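Sock notes, second pair

The Kollár knee-highs have reached the end of their test. I wore the 2 pairs in rotation through October, washed cold, line dried. The cuff held its stretch. The heel did not – the knit has thinned on both left socks, and the toe seam now sits off center.

Cathal Ó Briain wrote to ask about sizing. Measure the calf at its widest point, in the morning, and ignore shoe size. The Evbridge chart does it the other way and runs small.

The Nundamora pair (style 3177) is next. The label says merino and nylon but gives no percentages. I have emailed the shop. Until they answer I will wash it as wool, inside out, in a mesh bag, with no softener.

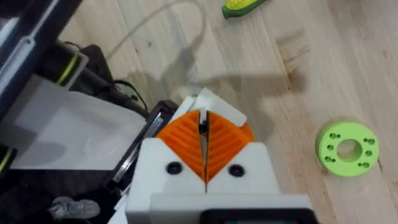
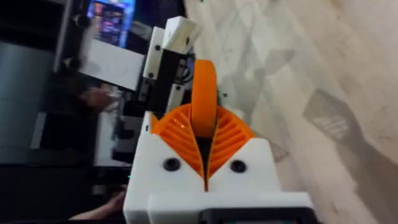
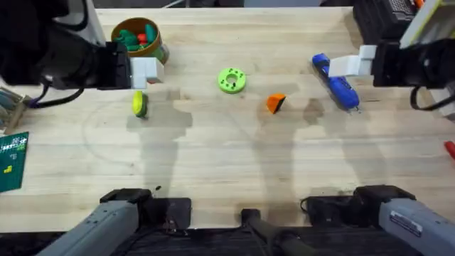
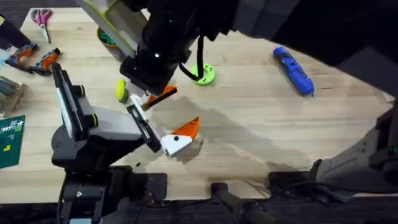 Grippers over pale floors and tables, two close up and two from farther back.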